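Two days at the relief warehouse in Mutthorpe

The Tirkora water program has its regional warehouse in Mutthorpe, a short drive from the port. It opened its doors to visitors in June, and I went to see how supplies get from there to the districts where the wells have gone bad. The fighting up north has stopped most of the trucks since spring. Cholera is back in two of the river towns.

Chalerm Prasertsri runs the supply desk. He met our group at the gate at 8 in the morning and took us straight to the loading side, where four trucks were waiting for travel papers. Each convoy needs a permit from the interior ministry and another from whoever holds the road that week. The first usually takes longer.

The day's load was 254 cartons of chlorine tablets and a smaller lot of rehydration salts. The drivers had been told to be ready at dawn. By noon they had their engines off and were sleeping under the trailers.
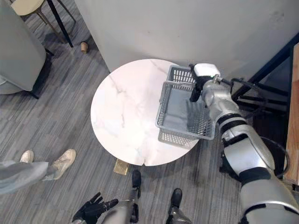

Prasertsri said the wait has become normal. Before the election a permit came back within a day. Now the office that signs them has moved to Plotomau, and the phone line there works in the mornings if it works at all. He sends a man on a motorcycle with the forms and a second set of copies, and hopes the right stamp is in the building.

I asked whether the government was blocking the aid. He would not go that far. He said the ministry had not paid its clerks for months and that most of them had found other work. An opposition councilman on the tour disagreed loudly. He said the river towns voted the wrong way and were being made to wait for it. The two of them argued by the fence for a while – politely enough – and then we went in to lunch.

In the afternoon we were shown the repair side of the program, where pumps come back from the field. Parts are the problem. The border crossing has been open only up to six hours a day, and commercial goods go first. A seal that costs very little can hold up a pump that serves a whole village. Mulcahy, the freight firm that handles the crossing, has asked for a separate lane for relief goods. The request was still sitting in Plotomau when we visited.

The second day was shorter. We heard from a nurse who had come down from one of the river towns on a supply truck making the trip back empty. Her clinic was boiling water over wood fires and turning away anyone who could still walk. She wanted tablets, salts and fuel, in that order. She planned to ride north with the convoy if it was cleared.
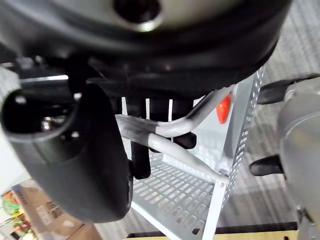

Getting there

The bus from the port stops at the Mutthorpe market, and the warehouse is a walk up the hill from there. Bring identification, as the soldiers at the gate check everyone against a list. Visits have to be arranged through the supply desk. When I left, two of the trucks had their papers and the others were still waiting.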